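Vellwood Home and Table Forum
Kitchen Talk > Storage and Worktops
Thread: Utensil stand on the table, yes or no?
Views: 3736

gamden_gran
Hello all, I hope this is the right bit of the forum, do move me if it isn't. We're finally getting our kitchen table back after a winter of it being a dumping ground, and I've been trying to settle where the cooking tools should live. The drawer by the cooker sticks, and once it does open you have to rummage past the rolling pin to get at anything. So I've been looking at those revolving stands, the steel sort with a pole up the middle and a ring of hooks at the top. My mother had one and I was always fond of it. My other half thinks it will be in the way at every meal and that I'll be sick of it by February. Does anyone live with one? I'd be grateful for thoughts on the size of the base too, as our table has a bit of a wobble.

eder_bakes
Oh, I love mine! I've had it six years and wouldn't be without it. Everything is in reach, you can see what you've got, and there's something cheerful about a spatula and a ladle hanging up together (I know, I need to get out more). The base matters more than anything else. Go for a heavy one, and hang things evenly round the ring, because if the ladle and the masher end up on the same side it leans like a drunk uncle. I keep mine near the back of the table and it only moves when we've got company.

pantry_moth
I'll be the grump, then. I had one for a year and gave it to my sister. If you fry anything at all in the same room, every single tool gets a film of grease on it, including the ones you haven't touched for a month, and then you're washing a slotted spoon before you use it as well as after. A plain jar by the cooker does the same job and takes up less room. And I'm with your other half about meals, I don't want to talk to people round a pole.

eder_bakes
But a jar collects crumbs at the bottom, moth! And you can't get one thing out without three others coming with it. I do take the point about grease, though my table is a good way from the hob so perhaps I've been lucky.

gamden_gran
Thank you both, that's given me plenty to chew over. The hob is on the opposite wall from us, so I'm hoping grease won't be too bad. What I hadn't thought about was the leaning.

tin_lid_tony
Before you spend any money, do what we did and try it out on paper. Lay a big sheet over the table, tape it down at the corners and rule a light grid on it in pencil, then put the stand where you think you want it and see how you get on. It sounds daft but it showed us straight away that I'd been picturing the stand much too close to the edge. Borrow one if you can, or stick a wooden spoon in a flowerpot, it's only to get the feel of reaching for things.

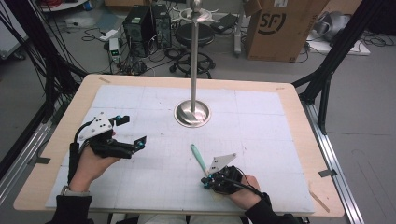 The other thing I'd say is have a go with the longest tool you own, as the short ones will fit on anything. You want to be able to unhook it and swing it clear without clouting the fruit bowl. We ended up a hand's width further back than I'd have guessed, and I marked round the base in pencil so it could go back to the same spot after the table was wiped. Faint lines are best, by the way. I pressed too hard the first time and it went through on to the wood, and I was not popular.

pantry_moth
Tony, I take my hat off to you, I've never in my life ruled a grid on a table. I'd have just plonked it down and moved it when somebody complained.

tin_lid_tony
Well, that's more or less the same method with less paper.

renonroad
Can I put in a word for metal bases on wooden tables? Ours left a ring. I think some damp had got underneath after washing up and it sat there for a week while we were away. A felt pad or a cork mat would have saved me an afternoon of sanding. Four little felt dots would do, so long as they're all the same thickness, otherwise you're back to wobbling.

gamden_gran
A cork mat I've got! There's a stack of them in the dresser that never come out. And I've a roll of lining paper left over from the back bedroom, so I'm going to have a go at the grid. My other half has agreed to lay the table round it for supper so that he can't say he wasn't consulted.

eder_bakes
Do let us know how it goes. And don't put the masher next to the ladle.

pantry_moth
Jar's still there if you need it, gran.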